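Section 5 – Fitting and leveling the table top

Applies to Tritix folding work tables, 520 series. If yours is the older Kenthorpe frame the bolts are different, see the sheet that came in the bag.

Before you start
Have the frame upright and the legs locked out (section 4). You need the hex key, the bolt bag marked T, a level and a soft cloth. A blanket on the floor if it's concrete. Second person for the lift.

CAUTION: The top is heavy and the corners are not padded. Do not lift it alone. Do not lift by the edge trim, it is only pressed on and will come away in your hand.

Fitting the top
1. Lay the top face down on the blanket. Peel off the film now, not later. It gets trapped under the brackets.
2. Check the threaded inserts. Blow out any sawdust. If an insert spins, stop and order part 2422 from Rowlands. Glue doesn't hold.
3. Lift the frame onto the top, feet in the air. Line up the brackets with the inserts. Short rail goes to the end with the sticker.
4. Start all the bolts by hand, couple of turns each. Don't tighten any yet.
5. When every bolt is started, tighten with the hex key, corner to opposite corner. Snug only.
6. Turn the table over onto its feet. Two people. Keep hands clear of the hinge.

NOTE: If one bolt won't start, loosen the others and shift the frame a little. Forcing it strips the insert and that isn't covered.

CAUTION: No power drivers. The inserts pull straight out, and the hole is no good afterwards.

Leveling
1. Put the table where it's going to live. Leveling it in the garage and then moving it is a waste of time.
2. Wind all the feet fully in.
3. Level across the short side first. Wind out the low foot until the bubble sits in the middle.
4. Same again along the long side, then recheck the short side. It will have moved a bit.
5. Lock each foot nut up against the leg. Hold the foot still while you do it or you lose the setting.
6. Press down on each corner in turn. Any rocking, go back to step 3.

NOTE: On carpet, check it again after a week. Feet sink.

Surface care
Wipe with a damp cloth and a drop of dish soap. Dry it after. No bleach, no scouring pads, no furniture polish – polish leaves a film that picks up every fingerprint. Marker ink comes off with rubbing alcohol on a cloth, test somewhere out of sight frist.

Hot pans mark the surface. So do soldering irons. Use a mat.

Cutting on it is fine with a board under the knife. Without one you will see every line.

Folding away
1. Clear the top.
2. Undo the foot nuts half a turn.
3. Tip the table on its long side, press the Grorkness catch and fold the short rail legs first. Other end second. Wrong order jams the brace.
4. Store upright and dry. Not leaning on a radiator.

CAUTION: Fingers out of the brace when the legs fold. It shuts fast.

Spare parts
Feet, trim and bolts from Rowlands. Quote the number on the sticker under the top, not the one on the box. Orders placed in December take longer. Color can vary slighty between batches, so order both lengths of trim together if you're replacing it.

Sheet revised 2022-06-11

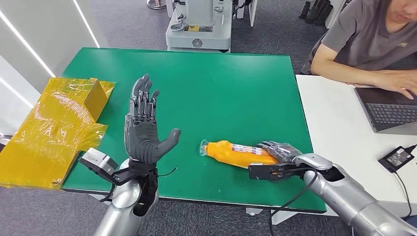
Fig. 6 – Table top in green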